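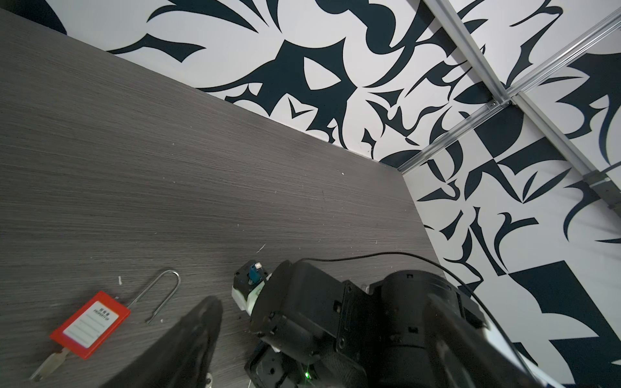
Gray wood-grain top against the black-and-white wall panels.

Fosley Shim desk topper, 2 months in

I bought the Shim because every review I read called it a desk in a roll. It is a vinyl sheet with a sticky back and a wood-grain print, and it cost me 40 dollars. My old desk had ring stains and a burn mark, and a new one starts at a lot more than that, so fine, I gave it a try.

The listing says you can lay it in 10 minutes. I started after dinner on a Tuesday and went to bed with one corner still bubbled. The backing paper tears if you pull it straight up, so pull it flat and slow, which the leaflet mentions on the last page. The squeegee in the box is useless. I used an old library card.

Color is decent. The gray looks less blue than it does on the Fosley site, and the grain repeats, though you have to go looking for it. Dust shows. So do crumbs.
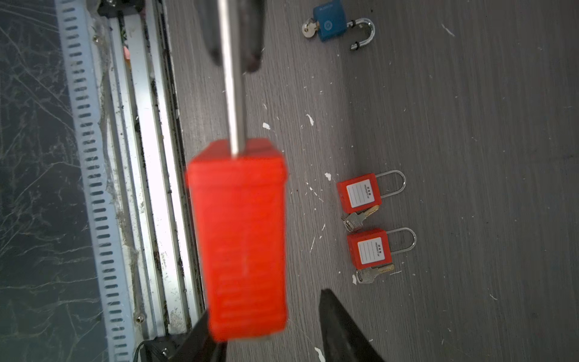
What bothers me is the "heat safe to 80 degrees" line. Celsius, it says in small type, and a mug of fresh coffee can be hotter than that. I left one on the back corner on purpose and got a faint dull ring that has not gone away. When I wrote to Fosley they told me to use a coaster. I owned coasters before. I was hoping to stop.

The front edge is the other weak spot. Where my wrists rest, the vinyl has started to lift, and pressing it down works for a day or so. The Dostudell sheet I had on a shelf in my last apartment never did this, and it was cheaper -- but it only came in white, and the Plullalside store that sold it has stopped carrying it.

Would I buy it again? For a shelf or a side table, maybe, on sale. For a desk you use all day, I'd sand the old one and paint it. Two and a half stars, and the half is for the color.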